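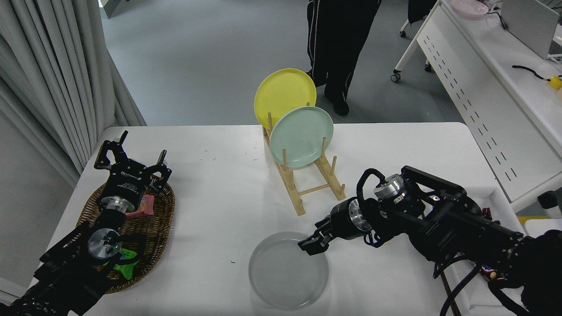 Step 1. Clear the spot, then load from the back

Quick one today, I have the second half of the rental kitchen post to finish by tonight. Plenty of you asked about drying plates in a wooden rack without the bottoms staying damp, so here goes.

Put the rack near the back of the table. Leaves you the whole front for plates that are still waiting. Rear slot first, always. Yellow plate went in the rear one, mint green in the slot in front of it, and the clear gray one is flat on the table, next in line.

If you fill the front first you end up reaching over wet plates. Ask me how I know. (Sleeve. Twice.)

Step 2. Shake, then slot

Hold the plate over the sink, one good shake, turn it, shake again. Takes 2 seconds. Then into the slot on its edge, all facing the same way. Bowls are a different story, see the bowl post.

Don't force a thick rim between the dowels. Thin wood, it will crack. I split one on my old Stornow rack and glued it, held up fine but it never looked right.

Step 3. Leave a gap if you can

Plates that lean on each other dry slow where they touch. Got a spare slot? Skip one. No spare slot, just nudge them apart a bit after ten minutes or so.

Towel under the rack if your table marks easily. Swap the towel when its soaked, don't leave it overnight.

Step 4. Keep the dry stuff off to one side

Snacks, bread, napkins, anything in paper. I like a basket for this, wicker is good, far side from the rack so drips don't get there. Two snack packets in mine, pink one and a green one. Basket can go straight to the cupboard after, no sorting.

Step 5. Put away and air the rack

Feel the bottom ring of each plate before you stack. Thats where the water hides. Dry? Stack. Damp? Quick wipe, stack.

Then tip the empty rack on its side till morning. Once a month I wipe mine down with a little mineral oil, food safe kind, let it sit, rub off the extra. Do it when the wood is fully dry or it goes sticky.

From the comments last time

Shona Sheehan asked if you can put a wooden rack in the dishwasher. No. Please no.

Edivaldo Moura uses white vinegar and water for dark spots on the dowels. Tried it, works on the light ones. Old black spots need sandpaper, fine grit, go easy.

Next up: glasses, and which way up they should go. Probably in September.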